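Toy storage in the home
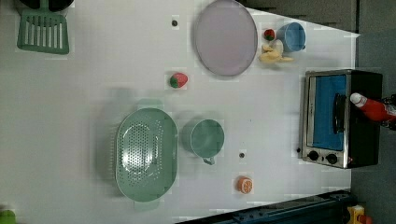 Toy kitchen items on a white tabletop, among them a plate, a cup, a spatula and some fruit.

Toy storage is the part of household organizing that deals with keeping children's playthings in order between periods of use. It covers the choice of containers, the place where they stand, the way they are marked, and the habits by which toys are returned to them. The subject is closely related to closet organizing and to the storage of craft materials, and many of the same products are used for all three.

Background

In older houses the toys of a family were usually kept in one chest with a lid. Such a chest hides everything quickly, but small parts sink to the bottom and the child must empty it to find them. Open shelves with separate bins became common later, first in nursery schools and then in private homes. In the town of Brendbridge, the toy library at Harnedier Street changed from chests to open bins one February, and its lending list of 519 sets is still arranged by bin number.

Methods of sorting

Three ways of sorting are in general use. Sorting by kind puts all vehicles together, all building blocks together, all play food together and so on. Sorting by set keeps the pieces of one purchase in one container, even when they are of different kinds. Sorting by child is found in families with several children, where each has a shelf.

Sorting by kind is the easiest for young children to follow. Sorting by set is preferred for puzzles and board games, which lose their use when a piece is missing. Most homes mix the two methods.

The organizer Roswitha Camenzind, in her handbook Hadunholm Rooms, recommends that a category should be no finer than the child can name. A child who says "animals" will not keep farm animals and zoo animals apart, and a parent who insists on it will do the sorting alone. She also advises against mixed bins for "other things", as these grow faster than the rest.

Containers

Shallow bins without lids are suitable for toys in daily use. Deep boxes with lids are better for things that are stored for a season. Clear plastic shows the contents but becomes scratched; fabric baskets are light and quiet, but they lose their shape when they are half full. Mesh bags with a zipper are often used for bath toys and for small sets, and can be hung on a hook.

A heavy lid on a toy chest can fall on fingers, and for this reason chests are fitted with a lid support that holds the lid at any angle. Tall shelves should be fixed to the wall.

The Brunner shelf is a low unit with sloping rails, 70 cm wide, on which bins are placed with the front edge tilted down. It was made for classrooms and is now often bought second-hand for homes.

Labels

Picture labels are used for children who do not read yet. A drawing or a cut piece of the packaging is glued to the front of the bin, and a second copy can be placed on the shelf behind it - the bin then has its own parking place. Written words may be added below the picture.

Rotation

Toy rotation means that only a part of the toys is available at one time, while the remainder is kept in a closet or under a bed. The parts are exchanged every few weeks. Camenzind describes one household with 1000 building pieces, of which 300 were left out and the others were stored in two lidded boxes. Favorite toys and sleeping toys are normally excluded from rotation.

Reducing the quantity

Storage is often combined with a yearly review, in which broken or outgrown toys are removed. Toys in good condition may be passed on to relatives, sold or donated. Many charity shops do not accept soft toys or incomplete games, and their rules differ from place to place.

See also

Closet organizing
Craft supply storage
Toy library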